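The Cup Comes First
At Skelero, people teach robots their chores one grip at a time, with a pair of hand-held grippers and a lot of patience
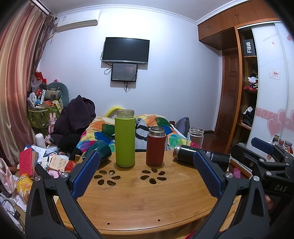

Bottles, a jar, a cup

Two insulated bottles are standing on a round bamboo table with their lids off, one lime green and one dark red. A black one is lying on its side toward the back, with a glass jar behind it. In the jaws of the left gripper is a teal cup, tilted. Anyone who has cleared up after a family breakfast knows this job, and could do it while talking on the phone. For a robot it is a serious piece of homework!

The grippers are black, made to be held by a person, and they have blue ribbed pads where your fingertips would be. You put your hands in, you look at the table, and you tidy. A camera on the tool records what the jaws see the whole time, and the recording becomes a lesson. After enough lessons a robot arm with the same kind of jaws can have a go on its own.

I spent a day with the small team at Skelero who run this work, and I'll admit I went home and picked up every mug in my kitchen as if I'd never seen one before.

Learning to be clumsy

Hazem Kamel trains the people who do the demonstrating, and he has a soft spot for the first hour. "Everybody comes in with good hands," he told me. "Then they get two fingers on each side and no sense of touch, and they're toddlers again. I love that hour. You start to see what your hands were doing for you."

He let me try. My first bottle went over. My second I gripped too high, so that it swung like a bell when I lifted it, and Kamel laughed and told me to go lower and slower. Cups are tricky in their own way: pinch the wall and the cup tilts, squeeze across the whole body and you need the jaws wide open. By my tenth try I had stopped thinking about the tool and started thinking about the cup, and he says that's the point where a recording gets useful.

A trainee at Skelero records 78 practice runs before any of them are kept. Most people get there in two days. Nouhaila Filali, who used to repair sewing machines, got there in one, and she now records more difficult tasks than anyone else on the team. Her favorite is picking up a bottle that has been laid flat. You have to come at it from the right side, close gently so it doesn't roll, and turn your wrist on the way up so it lands on its base. "There's a little dance in it," she said, and did it for me three times, differently each time.

Different is good, by the way. If every recording shows the same smooth path, the robot only knows one path. Filali will start with the left hand, then the right. She'll fumble a grasp slightly and recover, and those runs are kept too. A robot that has watched someone recover has a much better idea of what to do when its own grip slips.

Real rooms wanted

The other thing the team cares about is where the lessons happen. Lab tables are bare and evenly lit. Homes have patchwork quilts, striped curtains, bags piled in the corner, shelves full of folded clothes. The software has to find the bottle in the middle of all that, so the demonstrators work in bedrooms and kitchens and move the objects between runs.

Lahcen Bensaid keeps the archive, and he showed me the shelf in the office where the practice objects live (he has strong feelings about lids, which go missing constantly). The target for a simple task like clearing a table is 2000 recordings. A single home might supply 300 of those, and then the team moves on to the next one. Each file gets watched at double speed before it goes in. Bensaid throws out the ones where an object leaves the view for too long, and he keeps a private list of the funniest.

The other end of the wire

Some jobs are taught by remote control instead. In the next room, Othmane Bennani was driving a pair of arms the team calls Samir from a chair across the floor, folding a dish towel. It's slower than the hand-held way, but you feel exactly what the robot can and can't reach. His towel came out in a neat square on the fourth attempt and I'm afraid I clapped.

"I want both," he said. "The hand tools give me lots of rooms. The arms tell me the truth about my elbows."

Late in the afternoon they ran the table task on the arms with nobody driving. The left one hung over a cup, seemed to think, came down, closed and lifted. It put the cup on the tray a little off center, then went back for a bottle and missed. It opened its jaws, moved over by the width of a thumb and tried again. Filali was standing next to me, turning her own wrist in the air as it went.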